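Is the Malska handheld gripper kit worth it for recording desk tasks?

Posted by Nokuthula Zwane in Robot Kits and Automation
1 May 2021
Viewed 2,127 times

I'm looking at the Malska handheld gripper kit and would like to hear from people who have used one or something close to it. You hold it, squeeze to close the two fingers, and a camera on the tool records what it does. The recordings are then used to train an arm. Malska sells the kit alone or with a processing service called Druvus, where you upload your sessions and get cleaned files back.

My work would be simple tidying. Putting a mouse back on its pad, moving books, that kind of thing, on an ordinary home desk. I don't have lab space and I don't plan to rent any.

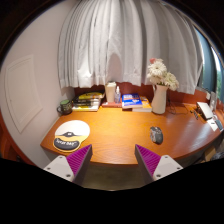

My desk has a curved front and a glossy finish, and there's a window on the right. The sales page only shows a straight matte table with nothing on it, so it doesn't help me much. What I want to know:

Does a shiny top cause trouble for the tracking?
Are the ribbed finger pads good enough for a computer mouse, or do I need the softer set they sell separately?
Is Druvus worth paying for if I only record 60 short sessions a month?

I can do basic scripting, but I've never written anything that handles camera poses. I asked Malska the first question by email and got a link to the sales page.

Prys Maddocks

I've had the kit since last July. It's decent for the money. The squeeze handle is stiff for the first few days and then loosens up.

Glossy top: it can matter. Tracking works from fixed detail in the view, and a reflection moves when you move. Mine drifted when I held the tool low over a bare varnished table. Once I left books and other things standing along the back it was fine. So don't clear the desk before you record. Close the curtain if the sun comes straight in, and try to do a whole batch in the same light.

Pads: start with the ones in the box. A mouse is an easy object if you come at it from the sides, with one finger left and one right. I bought the softer set and have used it 2 times. They pick up dust and you have to wipe them. For books lying flat, neither set is much good. You have to slide the book past the edge of the desk first and pinch it there, and you should record that slide as part of the task.

One more thing about your desk. With a curved front edge, start every session from the same spot. I put down a bit of tape. If you wander along the curve, your starting angle changes each time and you end up sorting it out later.

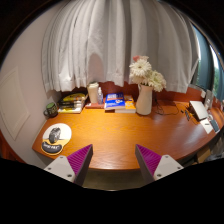

Gülizar Öztürkmen

I'd disagree with Prys on the starting spot. If you want the arm to cope with a real desk, you need different starting angles in the recordings. Use the tape for your first batch so you can tell whether the kit is working, then take it off. Same with the mouse. Move it around between sessions, sometimes on the pad and sometimes on the bare wood.

On Druvus, I paid for 4 months and stopped. The files were clean and came back in a day or two. What you're paying for is mostly the pose step, and the free tool that ships with the kit does that too, only slower, and it fails on more sessions. With your numbers I would run the free tool overnight and record the failed ones again. If you hate the command line, pay for the first month and see.

Check which handle you're getting. The older one has the cable coming out of the bottom and it catches on the edge of the desk. The newer one has it at the side. Brovport was still shipping the old one when I ordered, so ask before you pay.

Serpil Karakaya

Following. Also want to know about the handle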